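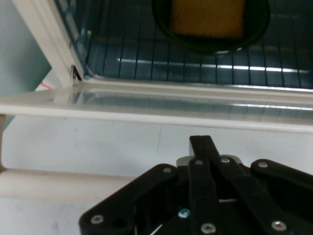
The second arm can wait until spring, was the message sitting in the shared inbox when I came in, and what we should be pricing is spare fingers and a decent stock of screws. I read it twice over my coffee and, well, I have come around to about half of it. Writing it all down while it's fresh, so that whoever picks up the order on Monday doesn't have to guess what I was thinking.

30/11/2025, kitchen bench, planning for the next round of orders

Where the money stands. We have 2,788 left on the equipment line, and it has to cover everything up to the end of the winter term, shipping included. I had hoped for more (I always do!) but the Keltuvstead rail system took a bigger bite than the quote said it would, mostly in brackets and freight, and I should have asked about freight. Lesson noted, again.

Gripper parts. I was all set to buy a complete second gripper from Kolleck and keep it in a drawer. Going through their parts list this morning, I'd now go for 2 sets of links and leave the motor end alone. The black links come flat, they pack well, and swapping one is a screwdriver job that any of us can do between runs. Please, please order the screws at the same time and all from one place. There's a blue-headed one in among the silver ones at the moment and I would love for us to have a proper labeled box, with the lengths written on the lid, so we stop fishing in the jar.

Toaster oven. The white one with the fold-down door is the one all our reach settings are built around, so if we buy another it needs to be the same model or as near as we can get. The door is what matters most to me. When it's down it lies between the gripper and the rack, and I'd like to keep that distance the same on both benches. Glass in the door, too, please, and a wire rack like the one we have. I know the all-metal ones are cheaper. I've put down 200 for this, and if it comes in under, the rest goes to screws.

Dishes. Another dark round one with a rim, same size as the one on the rack. Cheap, so just get it.

Tabletop. White is fine and I'd stay with white, but this one has smudges and a thin dark scratch by now, and I'd like to price a replacement sheet from Stonik before we set up the second bench. They cut to size. Someone needs to measure the step at the edge first — I keep meaning to and then it's suddenly time to go home.

The second arm, then. My feeling is that we ask Okafor for a written quote now, with freight on it this time, and hold it for the spring request. The message is right that an arm with no spare fingers is no use to anybody for long. Where I don't agree is on putting off the bench itself. The bench is cheap, and if it's built and measured before the arm comes we save ourselves a couple of weeks of fussing.

Still to do:
Kolleck: price for 2 sets of links, screws listed separately
Stonik: sheet price, once we have the measurements
Okafor: quote with freight, and ask how long it stays good
Check whether the same oven is still sold
Answer the message in the inbox, nicely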